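## 3. Collection of demonstrations

### 3.1 Sites and operators

Demonstrations were gathered at two sites, Skaditz and Clerent, using the same hand-held gripper and the same written protocol. Collection at Skaditz was completed in June; the Clerent sessions followed once the protocol had been revised in the light of the first set. Operators were given one training session before their recordings were accepted. Those who had taken part in the earlier Hirose trials were asked to repeat the training, as the order of steps had changed.

A total of 2,918 demonstrations were recorded. Of these, 231 were set aside at the first check, most often for a lost position track or a start made before the operator had received the signal. The remainder were passed to the labelling stage described in Section 4.

### 3.2 Structure of a demonstration

Each demonstration covers a single attempt at a single task. The operator brings the gripper to the work surface with the fingers open, carries out the task at a natural pace, and opens the fingers again before withdrawing. No instruction is given as to the path of the hand. Earlier work within the Zaris project had prescribed an approach from directly above, and the resulting policy performed poorly whenever an object lay near the border of the work area.

The recording is divided into approach, contact, transport and release. The boundaries between these phases are taken from the finger width and the speed of the tool, and are corrected by hand where the two signals disagree. Periods in which the fingers are open and hold nothing are kept in full. They make up a large share of the material, and a policy trained without them tended to close the gripper too early.

### 3.3 Work surface and view

A plain white surface was used for the tasks reported in this section. Patterned surfaces were introduced only in the later sessions and are treated separately. Lighting was not fixed between sessions, and soft shadows near the fingers were accepted as part of the data. Figure 1 gives the view from the gripper with the fingers apart.

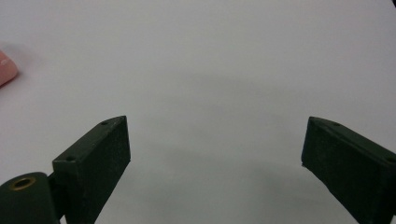
**Figure 1.** View from the hand-held gripper. The fingers are wide apart and hold nothing.

In a written comment on the draft of this section, Clerent asked whether the open-finger periods should be given the same weight in training as the contact phase, and suggested that long pauses might teach the system to hesitate. The point was accepted in part. Pauses before the first movement of the tool were shortened to 36 frames, while those occurring later in a demonstration were left as recorded. A comparison on a held-out set of 1,000 demonstrations is reported in Section 5.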